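Sorting Toy Fruit by Color and Shape
Student project report, Lirnthorpe, 7 Nov 2021

What I wanted to find out

My little cousins always grab the red toy first, so I got curious — does color win over shape when you pick things out of a pile? I made up a small tabletop game called Prindum and wrote down which fruit got chosen first in each round. By the end I had 653 picks in my notebook. I'd been hoping for 700, but I ran out of weekends!

Picking the fruit

I borrowed a toy food set from the Tralby play library back in June. Most of it was no good for this (the bread looked like the cheese, and the eggs rolled off everything). I kept an apple, a banana and a bunch of grapes, and I love how different they are. The apple is shiny and bright red, the banana is long with a bit of a curve, and the grapes are a small dark purple bunch that's nice and rounded.

Laying out the table

I spent way too long on this part. My first 2 layouts had the fruit too close to the front, so I moved everything back. I ended up with a row across the wooden tabletop, apple on the left and the grapes and banana toward the middle.
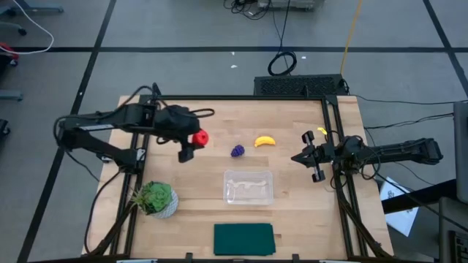

What I'd change

I'd swap the order every 4 rounds, and I'd add a green fruit — maybe a pear. I'd also like a bigger banana.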